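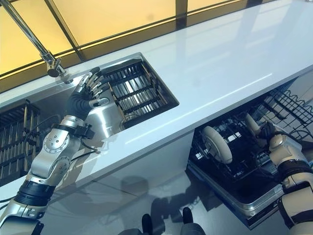 Setting up contact-aware bimanual control for kitchen tasks (Irkano stack)

Quick writeup before I forget how I did it. Assumes you already have Irkano running and both arms calibrated. If not do that first, this won't help.

Goal: left hand braces on something fixed, right hand reaches into the dishwasher and deals with plates. Two jobs, one planner. The default config treats both arms as free movers and the brace drifts.

Step 1. Split the arms

Open the task file. Make two groups, brace and work. Left goes in brace, right in work. Don't leave the torso in both, it will fight itself. Put it in work only.

Step 2. Set the brace contact

Pick a target edge. Front edge of a rack in the sink is OK, the counter edge is better if you can reach it. Set mode to hold_force, not hold_position. Start at 5 newtons. Fingers spread, tips only. If you use hold_position and the rack slides even a little the controller chases it and then you're picking up dishes.

Step 3. Perception

Steel sink is horrible for depth. Reflections come back as extra fingers, extra rack bars, all sorts. Two fixes:

- mask the robot's own links before the point cloud gets built (self_filter: true, padding up one notch)
- drop any depth point that moves when the hand moves but isnt on the hand

Shiny floor too. Crop everything below the cabinet line.

Plates edge-on in a rack are thin. The Zein plate detector misses them at default voxel size. Go smaller, cap the cloud at 2,000 points per plate or it crawls.

Step 4. Plan the right arm

Add the open door and the pulled-out racks as collision boxes. Racks as one box each is too fat, you'll never get a path in. Use the tine mesh from the Skukholm model pack, scaled to yours.

Planner timeout 300 ms. Approach along the plate's face, curl fingers, lift straight up. Straight up! Any tilt before it clears the tines and it catches.

Step 5. Run it slow

Speed at 31 percent the first time. Watch the brace force plot in Standosen while the right arm goes in. Should be a flat-ish line. Spikes when the right arm moves = torso is still in both groups, go back to step 1 (I did this twice).

Common errors

"contact lost: brace" - force threshold too low, or fingertip sensors not zeroed. Zero them with the hand in open air, then retry.

"no valid grasp" - usualy the plate is half hidden by the hand's own fingers. Check the self filter padding, might be eating the plate.

Arm stops halfway with no error - planner timed out and the log level is hiding it. Set log to verbose.

Still to do: stacked bowls, and swapping which arm braces mid-task. Config for those when it works.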